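Progress report to the Brurnham Fund
Project: Learning to push from mixed instructions (Plustero)
Reporting period: second half of year 2
Submitted May 24, 2023

1. Summary

The work is on schedule apart from one item, the long-instruction test, which has moved back to the next period. We finished collecting the main set of demonstrations, retrained the policy twice, and ran the full evaluation on the real table. Spending is in line with the budget. We are asking for one small change to the plan, described in section 6.

2. What we set out to do

The aim of Plustero is to find out how much a robot arm can learn about moving objects by pushing when the only guidance it gets is a plain sentence such as "move the red star next to the green cylinder". The arm has no fingers. It has a single rod and can only slide things along a flat board, which keeps the hardware simple and puts the burden on the learning method.

For this period we had promised:

- a finished set of demonstrations with written instructions
- a comparison of our method with the baseline from year 1
- a first look at how the policy recovers after a bad push

3. Data

We now have 2,564 demonstrations that passed review. Each one was recorded by an operator steering the rod by hand controller, and the instructions were written afterward by a different person watching the recording. In year 1 the same person did both, and the wording came out too uniform. The new instructions are messier and closer to the way people talk. They include a fair number of relative terms ("a bit left of", "behind the yellow ones") which the old set hardly had.

Review took longer than planned. Two reviewers had to agree that the instruction matched what happened on the board, and where they disagreed the recording was dropped. We have kept the dropped recordings in a separate folder in case they are useful for work on unclear language.

4. Method and results

The main change to the method is that the policy now predicts a short run of rod positions at each step, where it used to predict only the next one. It carries out the first part of the run and then looks again. Motion is smoother, and the rod hesitates less when it comes close to a block.

We ran 118 test instructions on the real table, each from a fresh layout. The new policy beat the year 1 baseline on every type of instruction. The gain was largest for instructions that name two blocks, and smallest for those that ask for a position on the board, such as a corner. Placement near the edges is still weak. The training data has few examples there and the operators tended to avoid the edge.

Crowded layouts remain the hardest. When blocks start out close together, the rod has to separate one without dragging its neighbors along, and the policy often picks an approach angle that moves two at once. Stars are worse than cylinders in this respect - their points catch on whatever is beside them. On recovery, the policy usually makes a second attempt after a bad push, but it tends to come in from the same side.

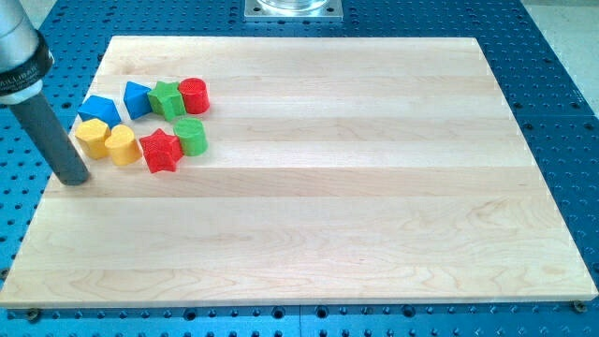 Pennington asked whether the approach angle could be fixed by hand with a simple rule, such as always pushing from the side with the most free space. The feeling was that a rule like that would be quick to test and would at least show how much of the failure comes from the angle alone. It was also suggested that the star results be reported separately from now on.

We agree on both points. The rule will be added as an extra baseline, and results will be broken out by block shape.

5. Problems and delays

The controller supplied by Koseo lost its connection several times in early May and we lost 5 days of table time. A replacement cable and a software update cleared it up. The long-instruction test was the item that gave way.

6. Request and next period

We would like to move part of the unspent travel money to operator hours, with no change to the total. The hours would go to demonstrations near the board edges and in crowded layouts.

Planned work for the next period is the long-instruction test, the free-space baseline, and a third round of training on the enlarged set. The demonstrations and review guidelines will be sent to the fund along with the next report.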